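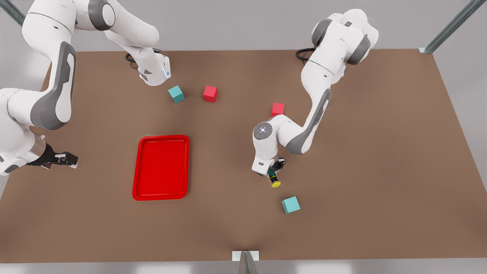
Recording your first set of examples in the simulator

If you have got as far as installing the Ikosham simulator and you can see a table with two arms over it, well done, because that is the fiddliest bit behind you! What follows is how we gather examples for a sorting task at our little workshop in Cisivdale, where we have now done it often enough to have made most of the mistakes on your behalf. The learning system only ever copies what you show it, so an afternoon spent recording tidily will save you a great deal of muttering later on.

Before you record anything

Decide on one task and write it down in a plain sentence. Ours is "put the teal cubes in the tray and leave the red ones where they are". Pin it up by your screen. You would be surprised how easily two people drift into doing slightly different jobs, and the model will learn a muddle of both.

Next, open the Katene control panel and check that each hand controller moves the arm you expect. Remember that the arms are named from the robot's side of the table. If you are looking at it from the front, the robot's right arm is on your left (I still get this wrong before my first cup of tea).

Open and close both grippers a few times, then send the arms home.

Recording one example

1. Press Shuffle. The cubes will land in new places and at new angles. If one ends up touching the tray, shuffle again.

2. Look before you move. Choose which cube to go for first and which arm will fetch it.

3. Press Record and wait for a slow breath. A short still moment at the beginning makes the files much easier to line up.

4. Bring the gripper in from straight above, turn it to match the sides of the cube, and close gently. Keep the other arm well back, with its gripper open.

5. Lift clear, carry the cube over the rim of the tray and lower it before letting go. Dropping it from a height looks fine on screen, but the bounce is different every time.

6. Do the same with the second teal cube, go home, and press Stop.

Try to keep each example under 90 seconds. Longer ones usually mean you were dithering, and the dithering gets learned too.

Small slips and big ones

A small slip is worth keeping. If you miss a cube, back off and have another go without stopping - the model needs to see how to recover. If you knock the tray or pick up a red cube, bin the recording and start afresh. Do it straight away, while you still remember which one it was.

How many do you need?

Our first batch was 217 examples, of which we threw out 11 when we watched them back. That was enough for a model that managed cubes in the middle of the table nicely and was hopeless near the edges, so we went back and recorded more with the cubes further out.

Saving your work

Export from Katene into a Zumance folder, with one folder for each sitting. Put the task sentence and the name of the person driving in the notes box, then play three or four recordings from start to finish before you close the program. Check that the gripper readings change when the fingers do. We once lost a whole November morning's work to a controller that had stopped sending them, and I would hate for you to do the same.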